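Search this site
Enter keywords
Search

EVACUATION NOTES, JUNE

Short one this month, written between two phone calls, so forgive the state of it.

The big item first. The government in Menby has moved its travel advice for the Lulledholm border districts up to the top level. That's "leave now while commercial options exist," same wording they used for the coast last year. Came out at 6 in the evening, no press conference, just a changed line on the foreign ministry page. Anyone who wasn't refreshing it missed it. We missed it for an hour.

Numbers. The ministry says 843 Menby citizens are registered in Lulledholm. Registered is the word to watch. It's voluntary, you fill in a form, plenty of people never do it, and plenty who did have gone home since and never took themselves off. Of the 843, only 176 have asked for help getting out. The rest either have their own plans or haven't opened the email. The ministry wouldn't say which it thinks is more likely. We asked twice.

What's changed on the ground? Less than the headlines want. The Akero crossing is open in daylight, closed overnight, queues long but moving. Two army checkpoints on the road up to it, both on the Lulledholm side. The shelling reported last week was on the far bank and hasn't been repeated as of this writing. Both capitals call it an exercise. Both also say the other one started it, so take the exercise part however you like.

The threat itself. The defense ministry in Menby used the word "credible" for the first time, in a written answer to parliament, paragraph nine or so, nowhere near the top. Up to now it was always "we are monitoring." Opposition members jumped on it straight away and wanted to know why a credible threat gets a written answer and no debate. Fair question. The government side says a debate would show its hand before the talks. Also kind of fair. The talks are still on, still at the Yousafzai Center, still with nobody from the Akero regional council in the room, wich the council is furious about, seeing as it's their bridge.
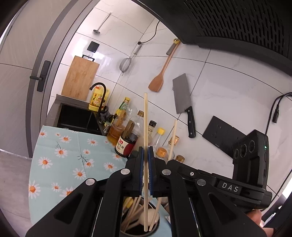 Kitchen table, daisy cloth.

On the planes. There are 2 charter flights pencilled in, neither confirmed. One needs landing rights that Lulledholm hasn't granted yet. Seats would be paid for afterward, a signed promise to repay, price of a normal economy ticket. Families with small kids and people with medical needs go first. Pets, no. We've had more mail about pets than about anything else in this whole business, so once more: no pets on the charters, but the land crossing takes them with a vaccination book.

If you have relatives over there, the stuff the consular desk keeps repeating:

Passport in hand and not at some office for renewal. If it is at an office, go get it back, expired is better than absent.

Cash in both currencies. Card machines in Akero were down most of a day this month.

Fill in the form again even if you filled it in years ago. Old entries are kept but the phone numbers on them are mostly dead.

Dual citizens: read the small print. Lulledholm treats you as its own and can stop you leaving if you're of call-up age. The consulate can't do much about that and says so openly.

Closer to home. The committee vote on the emergency powers bill has slipped again. It would let the government requisition ferries and buses for an evacuation without going back to parliament each time. Two amendments still open, one with a time limit on the powers, one on paying the bus companies. The time limit one is the real fight. The government wants twelve months, the opposition wants three, and somebody will end up saying six. Watch for the report stage, that's where these things tend to get quietly rewritten.

Polling, since people ask. We've seen one poll on whether the government is handling it well and the sample was tiny and paid for by a party, so we're not printing it.

Correction from last issue: we said the Akero bridge was built with Menby money. It was a joint loan, and Lulledholm paid its half off early. Four readers wrote in. Thank you, all four, one of you was quite rude.

Also the map in the last issue had the ferry port on the wrong side of the inlet. Fixed in the online version.

Next issue should have the full text of the written answer plus whatever the Yousafzai Center talks produce, if they produce anything. If the advice changes before then we'll send a one-line mail, so check your spam folder as the last one ended up there for a lot of you. Replies to this adress get read, mostly at night.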